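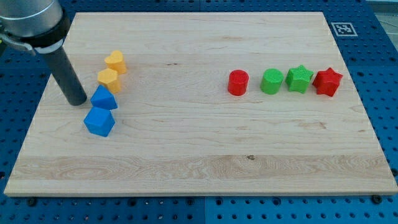

Wurketti Board: data card and README

Search this repository Go to file

Wurketti Board is a set of teleoperated and policy-run episodes in which a robot arm pushes small colored blocks across a wooden board according to a written instruction. It was put together for one narrow question: how much of a tidying or sorting chore can a current policy do when grasping is taken out of the problem? Household and shop-floor sorting were the two chores we had in mind, and the task list borrows its wording from both.

The short answer from our own runs is in the section on results. Read the section on limits before quoting it.

Contents

- 2,837 episodes, of which 1,689 are marked complete
- One instruction string per episode, in English
- Overhead color video, commanded tool position, and measured tool position, all at 10 Hz
- Episode outcome and a free-text note where the labeler left one
- Camera calibration for each recording block

Recording took place at 2 sites, Talmont and Hedlund. The sites use the same board layout and the same block set but different lighting, and the site name is stored with each episode. Talmont has a window on the left side of the bench. Afternoon episodes from that site have stronger shadows, and block color drifts noticeably toward the end of a session.

Setup

The board is a flat piece of light-colored wood on blue perforated pegboard. The arm carries a dark cylindrical finger, pointed down, and the finger stays closed to the board surface for the whole episode. There is no grasping and no lifting in any episode. A printed square marker on the pegboard, just past the back right corner of the board, is used to check that the camera has not moved between blocks of recording.

The blocks come in red, green, blue and yellow. Shapes include stars, cylinders, a heart, a hexagon, a triangle and a pentagon. The wood has a band of wavy grain with a small dark knot in it. An early version of our detector reported the knot as a block. We left the board as it was and fixed the detector.

Task families

Gather. Bring the named blocks together. "Put the green ones next to each other."

Separate. Move one color or shape away from the rest. "Get the star out of the group."

Line up. Arrange blocks in a row or column in any orientation, unless the instruction gives one. "Make a row on the right side."

Sort. Divide the blocks by color between the left and right of the board. "Blue and yellow left, red and green right." This is the longest family and the one nearest to a real chore. Someone clearing a kitchen counter or emptying a mixed parts bin is doing the same thing with harder objects.

Correct. The operator changes the instruction during the episode. The new string is stored with its frame index, and the old string remains in the record.

Outcome labels

An episode is marked complete when the final arrangement satisfies the last instruction given and no block has left the board. Labelers judged from the final video frames only. Rows and columns do not have to be straight. A labeler who would accept the result from a person was told to accept it from the arm.

"Incomplete" covers timeouts, operator stops, blocks pushed off the board, and arrangements that do not match. The cause is in the note field when it was recorded, but the field is unstructured and often blank. We do not recommend computing failure categories from it.

Results

The baseline policy, Grillen, was trained on the teleoperated episodes and run on held-out instructions at both sites. It handles Gather and Separate well when the named blocks start in open space. It gets noticeably worse on Sort. The usual failure is local: two blocks are touching, only one of them should move, and the finger takes both. A human operator goes around to the far side and nudges. Grillen tends to repeat the same push from the same side until time runs out.

Line up is mixed. Cylinders roll off the intended heading less than we expected, standing on their flat faces, while star blocks rotate when pushed on a point. The policy does not plan for that rotation.

On the chore question, our reading is no for unattended sorting, even on a flat board with a fixed set of objects. A supervised version is closer. With an operator supplying corrections, many stalled Sort episodes could be recovered, though the operator's attention was needed nearly the whole time, and doing the job by hand would have been quicker.

Limits

- Rigid blocks on a flat surface only. No cloth, liquids, bags or stacked items.
- One tool. Results say nothing about grippers or hands.
- Instructions were written by people who knew the setup. They are shorter and clearer than what a visitor would say.
- Shape names are inconsistent. "Circle," "round one" and "cylinder" all refer to the same kind of block. We kept the strings as typed.
- Complete and incomplete episodes are not balanced across task families.

Loading

Each episode is a folder with video, a table of tool positions, and a metadata file. Use the loader in tools/ and do not read the position tables directly, as the Hedlund tables store x and y in the opposite order. The loader swaps them.

Splits are by instruction string. Do not reshuffle by episode if you intend to compare against the Grillen numbers, or near-identical instructions will end up on both sides.

Known issues

Calibration for the first Hedlund block was redone in March. Older copies of the archive have the earlier values. Check the version file and download again if it is missing.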